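### 4.2 What stays on the counter

The claim we set out to test is a familiar one in home-organizing advice, and it appears in the Wastdale guidelines almost as a law: dishes left out on a kitchen counter are dishes waiting for a cupboard. Under that view a counter is a stopping place, and anything found on it is either in use or late. We doubted this before we began, and the material in this section has not made us doubt it less. It has also not given us a good replacement, and readers hoping for one should lower their expectations now.

The 80 households in the Hillus sample kept a written log for 4 weeks, noting every time a plate, bowl or lidded container was set down on or taken from the main work surface. After we dropped entries with no time or no object, 3470 remained. Lenz coded the full set, Ezeani coded it again without seeing his codes, and the two disagreed most often on a single question: whether an item had been "put away" when it was stood against the wall beside the sink. Lenz said it had not. Ezeani said that in many of these homes there was nowhere else the item ever went.

We take that disagreement seriously. The earlier coding scheme (Adeyemi, discussed in Section 2) has one category for "stored" and one for "unstored," and it forces a choice. A plate that is washed, stood on the counter, eaten from in the evening and washed again will be scored as unstored for its whole life. A scheme that produces such a result is measuring the distance between a home and a catalog.

Fixed appliances make the problem worse. In most of the logs the rice cooker was never entered at all, although the instructions asked for everything on the surface. When we asked about this at the closing interview, people seemed puzzled by the question. The cooker was part of the counter to them, in the way a faucet is part of a sink. Plates were then placed in relation to it, and its cord took up room that no one had planned to give.
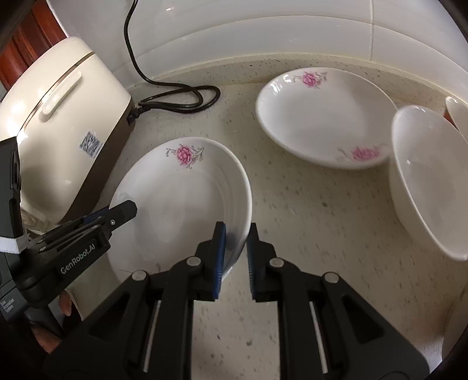
**Figure 6.** Floral plates set down beside the rice cooker, with the power cord looped behind the nearer plate.

Figure 6 is typical of what the written logs leave out. An entry for a counter of this kind would read "plates, 2" and stop. It would say nothing of the cord, or of the raised ledge at the back that limits how far a plate can be pushed toward the tile. We had assumed that counter depth would predict how many dishes people left out. The measured depth told us very little, and we now think we measured the wrong thing. The depth that matters is what is left after the appliance and its cord have taken their share, and we did not record it.

A word on the matched sets. Two of our reviewers on the pilot suggested that patterned dishes are kept in view as decoration, and that this would explain why they turn up on counters more often than plain ones. The idea is attractive and we can find almost no support for it. Households with patterned sets did leave more plates out, but they also owned more plates, and once that is allowed for, the gap nearly closes. Only one person in the interviews mentioned liking how the plates looked. Several mentioned that the cupboard door stuck.

We are equally unconvinced by the reverse argument, that dishes in view are a sign of a household short of time. The Emel survey makes this case using a single question about "kitchen clutter," answered by the person who was home when the interviewer called. Our logs show a busy surface in homes with plenty of time and a bare one in homes with very little. One family with three jobs and two small children cleared the counter every night before bed. Their reason was ants.

### 4.3 Standing, leaning, stacked

The logs asked where an item was put but left its position to the writer. Some wrote "drying," some wrote "by the wall," and a good number wrote nothing. Ezeani proposed splitting these entries by position, on the grounds that a leaning dish has usually been placed with some care, whereas a flat one may simply have been set down. Lenz's objection was that a leaning dish may only mean a full rack. Both readings fit the next case, and we see no honest way to choose between them from position alone.
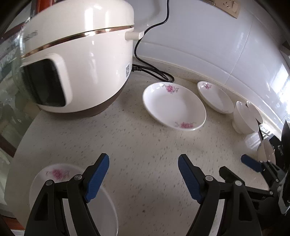
*Does standing a dish against the wall count as putting it away?*
It depends on where the dish goes next: if it is used again from that spot, we count the spot as its place, and if it is later moved to a shelf, we count it as waiting.

This rule is easy to state and hard to apply. It needs at least two log entries for the same dish, and in a set of matching plates nobody can tell which plate was which. We tried to get around the problem by treating each set as a unit, with the result that one large platter, used only on holidays, was scored as being in daily use. We removed that score by hand. A reader who distrusts hand corrections is right to do so, and the uncorrected table is in Appendix B.

Bowls behaved differently from plates in the logs, and this is the one result in the section that we would defend with any energy. Bowls were entered as leaning or upright far less often than plates, and when they were, another bowl was nearly always holding them in place. People described this as a nuisance. They tip, they slide, and a dish that falls takes its neighbor along. If leaning were a chosen form of storage, we would expect people to choose it where it works and give it up where it doesn't, and with bowls that is broadly what the entries show. It is thin evidence. It comes from dishes that were mostly washed by hand, in kitchens where the logs were kept in September, with windows open and things drying quickly.

We would not extend it to winter, and we would not extend it to homes with a dishwasher, which were too few here to say anything about.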